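Pindis Household Tasks Project
Progress report to the Lakgate Fund
Prepared by Rodica Voicu, Mullevwood
Jan 28, 2020

The grant asks whether a two-armed machine can take over ordinary chores in a furnished room. Our answer so far is that it can do parts of several chores and very few of them from start to finish.

Since the September report we have logged 639 attempts against a target of 1000. The shortfall comes from the kitchen work, which was put on hold while we waited for parts from Peng. Those parts have been delivered and the kitchen schedule has restarted.

Table work in the living room has moved faster. Tasks there include picking up an item, holding it with both hands, turning it and setting it down again. Boxy items are the easiest. Items with rounded edges take more tries, and the grip often has to be corrected partway through.

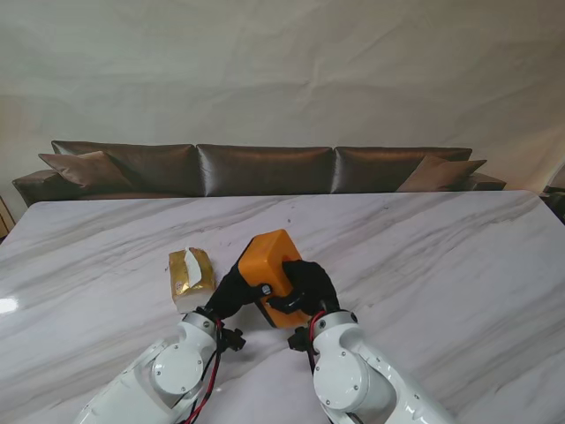 Soft goods remain the weak point. Tissues, cloths and thin wrappers fold or tear under a grip that works well on a hard object, and we have not found one setting that suits both. For now the operator picks the setting before each attempt, so we do not count these attempts as unassisted.

Speed is also a concern. A person clears a side table in the time it takes the arms to move one or two things. We did not promise a speed in the proposal, but shop owners we have spoken with ask about it first, and shelf restocking would not pay at the present rate.

Spending is within budget except for hand coverings, which wear out sooner than planned. We ask to move 2 percent of the travel line to supplies.

Next period:
Finish the remaining attempts, kitchen first
Run 100 soft-goods attempts with no operator setting
Begin shelf restocking trials at the Lakgate store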